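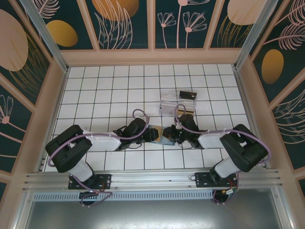 Dana Whitcott, trail maintenance coordinator, Mastard Paths

Subject: Re: [mastard-paths] Kemorura footbridge – decking and the Fonseca Road gate

Replying to the list instead of only to the sender, as two other people wrote to me off-list with much the same questions. The original message is quoted in pieces below with my answers under each piece.

> I walked the Kemorura loop on Monday and the footbridge still has the
> orange cones at the east end. The note on the post says "boards to be
> replaced" with no date. Is the bridge open or not? People were walking
> around the cones.

The bridge is open to people on foot. It is closed to bikes and horses. The cones are there to narrow the entrance, and I agree that the note on the post doesn't make this clear. I have asked the parks office for a proper sign that says FOOT TRAFFIC ONLY, and until it comes I will put up a laminated sheet. If you are on a bike, please use the ford by the big culvert, or walk the bike over the bridge. Walking a bike is fine.

The trouble is with the deck boards. The beams under them were looked at in January and were passed as sound. Several boards at the east end have gone soft where the screws go through, and a few more in the middle are cupped enough to catch a toe. We have 28 boards on the list to come out. The ones at the west end were replaced after the flood and can stay.

> Why is this going to a contractor at all? We used to do this kind of
> thing ourselves on a Saturday morning.

We did, and I would be happy to do it that way again. What changed is that the bridge was moved onto the town's structures list when the loop was connected to the Fonseca Road parking area. Anything on that list has to be repaired by a firm that carries its own insurance, and the work has to be signed off afterward. The trail on either side of the bridge is not on the list, so the approach ramps, the brush and the drainage are still ours.

Flasutance gave us a price of $2870 for the job. That covers taking up the old boards, hauling them away, the new lumber and the screws. It does not cover the railing. The town asks for three written bids on anything over $3000, so we are under the line, but not by much, and I would ask people not to approach the crew on site with extra requests. If they find a bad beam once the boards are up, they will stop and call the office, and we would have to go through the bid process for that part.

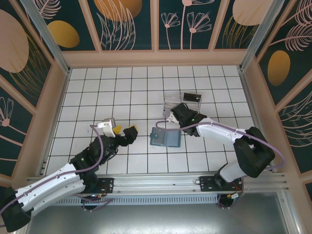 Photo: Mastard Paths photo page

> Also, what is happening with the gate at Fonseca Road? It was locked
> when I got there and there were four cars parked on the shoulder.

The gate is supposed to be opened at 7 in the morning by the parks truck on its way out to the ball fields. In the last few weeks the truck has been taking the other route on some days because of the paving, and the gate gets opened when someone remembers it. I called about this twice. The answer I got the second time was that they will leave the gate unlocked overnight until the paving is finished. If you find it locked after 7, call the number on the gate and not me, as I don't have a key for that one. I have the key for the lower service gate only.

Please don't park on the shoulder. The road is narrow there and the school bus has trouble getting by. When the lot is locked or full, the church lot is available except on Sunday.

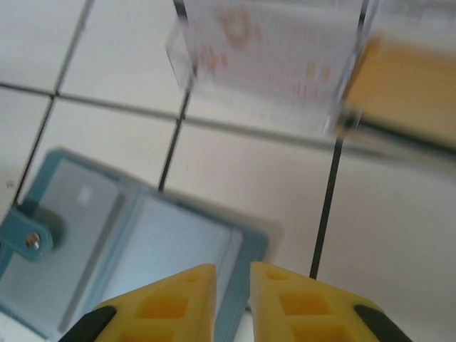
Yellow gripper fingers above white tiles

> Last thing. Will the loop be closed while the work is going on? My
> walking group uses it every week and I would need to tell them.

Yes, the bridge will be fully closed during the work. Flasutance expects to need two working days, and they want dry weather for it, so I can't give you dates yet. I will post to this list as soon as I have them, and I will ask for at least a few days' notice. The rest of the loop will stay open on both sides. From the Fonseca Road lot you can go as far as the bridge and come back the same way, or take the cutoff up to the ridge and come down by the old orchard. The cutoff is steep in two places and I wouldn't take a stroller on it.

The ford will be open too, but I would not count on it after rain. The stepping stones moved over the winter and the third one from the east bank rocks. Resetting it is on the work list for the next crew day.

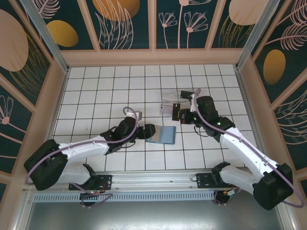 While I am writing, the crew day itself. We will meet at the lower service gate at 8:30, same as before. The main job is the approach ramp on the east side of the bridge, where water has been running down the tread and has cut a channel along the left edge. We need to rebuild the drain above it and bring the surface back up with gravel. The gravel pile is already at the gate. Bring gloves and water. We have enough shovels and rakes, but are short on wheelbarrows, so if you have one that fits in your car please write to me and say so. Flat tires are all right, I have a pump.

If the ramp goes quickly we will cut back the blackberry between the bridge and the bench. Please leave the willows on the bank alone. The parks office wants them there to hold the soil, and last time a few were cut by mistake.

One correction to my earlier post. I wrote that the railing would be painted at the same time as the deck. It will not. The railing is a separate item and there is no money for it this year. The loose section by the middle post has been bolted back and I checked it myself last week.

Dana

--
mastard-paths mailing list
To leave the list, send a message with "unsubscribe" in the subject line.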